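How to sort and store a mixed box of toy bricks

Most boxes of building bricks end up the same way. Everything gets tipped in together, the small pieces sink to the bottom, and whoever wants a flat red tile has to empty the lot to find one. Sorting takes an afternoon if the box is large. After that it is a few minutes at the end of play.

The method below is the one I used on a second-hand lot of 2000 pieces, and again on a smaller box of 362 that came from my nephew. It works for ordinary bricks and for the chunkier ones made for toddlers, although I would keep the two sizes apart from the start.

What you need

A clear, pale table. Dark pieces show up well against it and so do red, green and orange ones. White pieces are harder, so put a sheet of coloured paper down for those.

A few round tubs or pots, open at the top. Wide ones are easier to drop bricks into than tall ones.

A shallow tray for anything you are not sure about.

Labels and a pencil. Pantelis Koutsoukos, who runs the toy library in Plesach, writes his in pencil so that he can change them when a tub fills up.

Step 1. Take out what doesn't belong

Tip out a small amount at a time. I find 200 pieces is as much as I can spread on one table without them piling up. Pick out coins, hair grips, bits of card and parts from other toys. Put cracked or chewed bricks to one side and throw them away.

Step 2. Separate the big bricks from the small

Toddler bricks go in their own tub straight away. If there are children under three in the house, the small pieces need a tub with a lid, kept on a high shelf.

Step 3. Pull stacked bricks apart

Look for anything still joined. Two bricks of the same size pushed squarely together are the easiest to miss, as they look like one tall piece with two colours. Hold the lower brick steady and rock the upper one from side to side until it lifts. For thin tiles, slide a brick separator or a fingernail under one corner. Don't use a kitchen knife — it slips, and it marks the plastic.

If a stack won't shift, leave it in warm soapy water for a while and try again.

Step 4. Sort by shape, then by colour

Many people sort by colour first. It looks tidy, but a tub of nothing but red is slow to search, with the tiles and the smallest bricks lost among the rest. I do shape first:

Square bricks, two studs by two
Longer bricks
Single-stud bricks
Flat tiles and plates
Everything else

Only split a group by colour if it fills more than one tub. Lay a few pieces out with space between them and turn the flat ones over to check for studs, as a plate lying face down can pass for a tile.

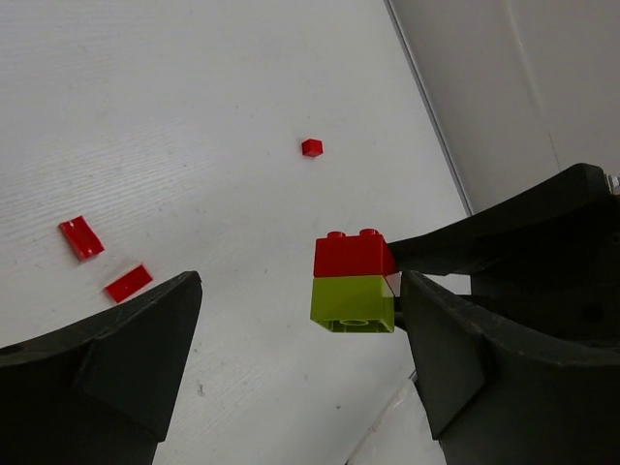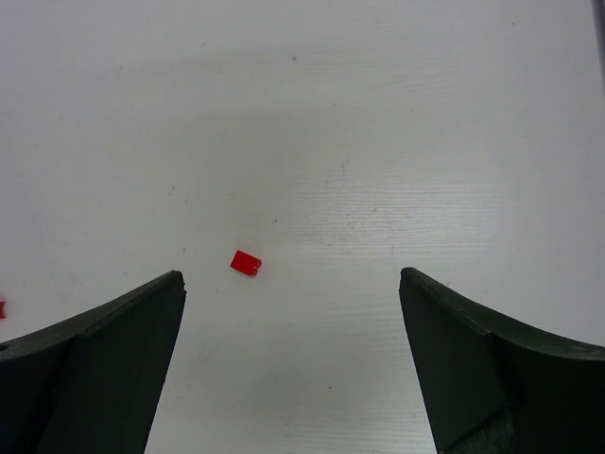
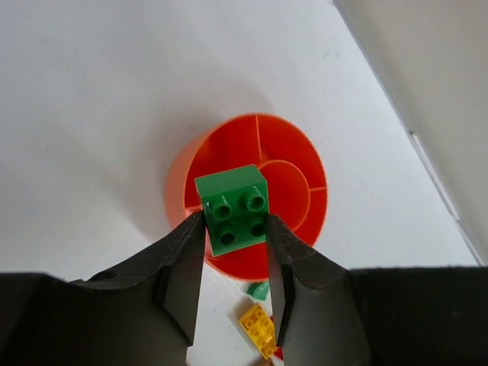
Step 5. Fill the tubs

Drop the bricks in loose and don't press them down. Stop a little below the rim so that a hand can get in. Count only if you want to sell the set or check it against a parts list. My tub of square bricks held 95, but yours will depend on the pot.

Step 6. Label and put away

Write the shape on the front of each tub, or tape one sample brick there for children who can't read yet. The tubs used most should be at the front of the shelf. Single-stud bricks and tiles can go further back.

Washing before you sort

Second-hand bricks usually need a wash. Use warm water, not hot, with a little washing-up liquid, and put them in a net bag so that nothing goes down the plughole. Rinse and spread them on a towel, studs up first, then turn them over to let the hollow side drain. Leave them overnight. Bricks with stickers or printed faces should be wiped by hand.

Keeping it sorted

Keep one spare tub for strays. At tidying time everything can go in there, and it gets sorted when it is half full. In our house that comes to once a month, more often from October when it is too wet to play outside.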